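Re: [houndwalkers] Switching food for an older dog with a touchy stomach

From: Prasanna Kodikara
To: houndwalkers list

Merle Tapsell wrote:

> Does anyone have a sensible way of moving a twelve-year-old lurcher
> from one dry food to another? The Zirlow fish recipe we have always
> bought is being replaced by a new one and the bag is now smaller for
> the same price. I tried mixing in some of the new stuff in February,
> half and half, and we had two bad nights. She is a picky eater at the
> best of times. The vet says she is fine in herself, just slow to adjust.
> Also, is it worth paying for a subscription, or am I better off buying
> bags as I need them?

Merle,

Half and half is too quick for a dog that age. We did the change with our old greyhound, Fluka, last winter and it took 17 days from the first spoonful of new food to the last of the old. The bag said a week. I would ignore the bag.

Fluka was on 400 grams a day, split into two meals. For the first four days I swapped out one tablespoon at breakfast only, and left the evening meal alone. If anything was going to upset her I wanted it to happen in daylight. After that I added a spoonful every other day, still only at breakfast, until breakfast was all new food. Then I did the same with supper, a bit faster because by then she was used to it.

I kept a note on the fridge with the amounts. On day nine she was loose, so I went back to the day seven amount and stayed there for two more days. It cost me nothing but a bit of patience.
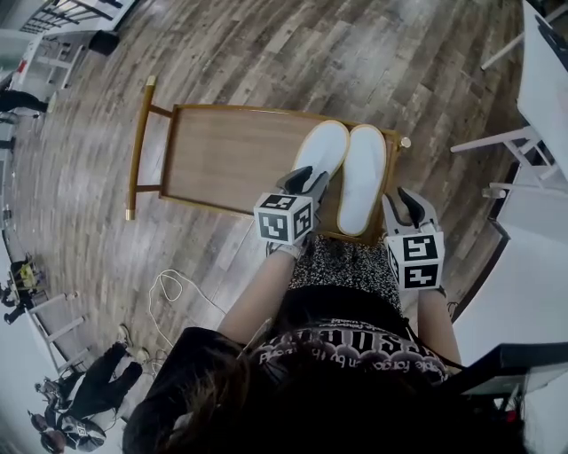 Don't change anything else while you are doing it. I made the mistake of opening a box of new chews in the same week and then had no idea which of the two had caused the trouble. Put the chews, the dental sticks and any toast crusts to one side until she is settled. If she gets a tablet in a piece of cheese, keep it the same cheese.

Warm water helps. I poured a little over the bowl and left it for ten minutes, and Fluka ate the new food much more willingly that way. You do have to wash the bowl straight after as it sets hard. Some people use broth but most of the ones in the shops have onion in them, so read the packet.

On weights, use kitchen scales and not the cup that comes with the bag. I weighed what our cup held and it was well over what was printed on the side. The new Zirlow is also richer, if it is the one I am thinking of, so you may need less of it. Compare the feeding tables on the two bags before you start, and weigh her at the beginning and the end. Ours lost a little and then put it back on.

As for subscriptions, we had one with Grullico for most of a year. The food was decent and the price was lower than the shop. The trouble was the timing. A bag came every four weeks whether we were ready or not, and by the autumn there were three unopened ones in the cupboard under the stairs. You can put the date back on their website but only before the order is packed, and the email telling you it is being packed comes at two in the morning. I cancelled it and now buy a bag when the bin is down to the last quarter. If you have two big dogs it probably makes more sense.

Whichever way you buy, ask for samples first. Grullico sent me four sachets of 200 grams each without any fuss, and that was enough for the whole of the first stage. It would have been a shame to be stuck with a full sack she wouldn't touch.

One more thing on storage. Keep the food in its own bag inside the bin and don't tip it in loose. You have the batch number if there is a problem, and the old crumbs at the bottom don't go stale and put her off the fresh lot.

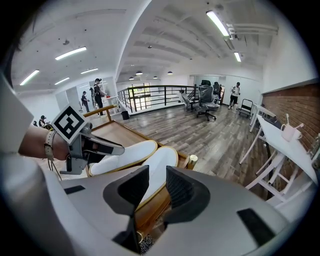

Dzintra Kļaviņa asked me off list to add that her pair could not manage the fish recipe at any speed, and she went over to a plain lamb one in the end. Her view is that three weeks is a fair trial, and if the dog is still unsettled after that you should stop and talk to the vet again before trying a third food. She also said she has most of a bag of the old Zirlow recipe left, in date until the summer, and Merle is welcome to it for the postage.

I would take her up on that. It gives you enough of the old food to do the change slowly, and running out halfway is what catches people.

Begoña, you mentioned a slow feeder mat on the last walk. Could you post the name of it? I have lost the bit of paper.

Prasanna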